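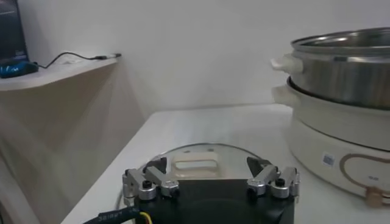

Last modified: April, by the minute-taker

Jendthorpe Bun Breakfast – notes from the planning meeting

Hello all! I got handed the pen again, so these are the minutes as I heard them, and if I got you wrong, write to me and I'll fix the page. We started at 4 p.m. and ran well past when we meant to (the tea was good, and so was the arguing). Last meeting's notes were approved with one change: the flour comes from Droketti, and I had written Puneck. Puneck is the hall. Sorry, both!

1. The steamer
We're sticking with the white electric pot and the steel basket on top. A second big stove-top steamer was suggested again, and again we couldn't think where it would live the rest of the year. What we do want is more plates, plain white ones if possible, so cooked buns can come out and the next batch can go in without everybody standing there holding tongs. I'll look in the cupboard at Puneck before we buy any.

2. The lid
This took up way more time than it had on the agenda! The glass lid is lovely because you can check on the buns without lifting it, but people keep setting it down any old way and it ends up right where a plate needs to go. We agreed that it gets its own spot on the left of the pot, always the left, and that you pick it up by the handle on top and tip it away from you so the steam goes toward the wall. I said I'd put a strip of tape down to mark the place. Somebody asked what color tape. We moved on.

3. How many in the basket
We had a long talk on crowding. Buns swell, we all know they swell, and still at the last breakfast they went in shoulder to shoulder and came out as one large bun. I'm in favor of small batches with plenty of room between them, even if the line gets a bit grumpy, and most of the table nodded along.
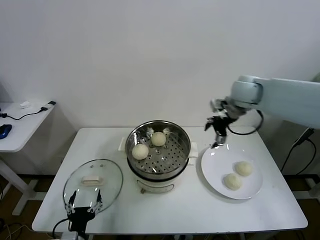
Nhi Tôn said she'd go along with small batches as long as we stop opening up to peek, and that the buns should sit for 3 minutes with the heat off before anyone moves them to a plate, or the tops wrinkle. She also wants squares of paper under every bun next time, cut beforehand. Agreed on all of it, and she is cutting the paper – thank you!

4. Fillings
Plain ones stay. The sweet bean filling from Rungrueang stays too (I would riot otherwise). Mushroom and cabbage was tried at home by five of us with five different results, so we'll swap recipes by email and pick one at the next meeting. Please write down what you really put in, pinches and all.

5. The table
We want the white table against the wall again, with the pot toward the back and napkins within reach. The front edge stays clear so people have somewhere to put a cup down. 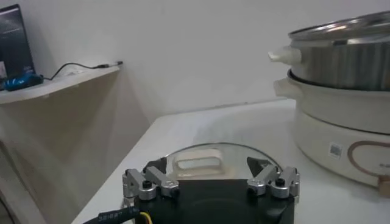 The cord is the other thing. It should run behind the pot and down the back, never across the front, and whoever sets up should check it before the water goes in. I've added that to the setup sheet along with the lid rule.

6. Money
We have 2,220 in the jar and the account together, and nearly 400 of that is already promised to Puneck for the hall. Flour is paid for through the summer. We okayed buying plates if the cupboard lets us down, and a second pair of tongs either way.

To do
Me: tape, plates, setup sheet
Nhi: paper squares
Everybody: mushroom recipes, please, before the next meeting

Next meeting is same place, same time, in May. Bring your own mug.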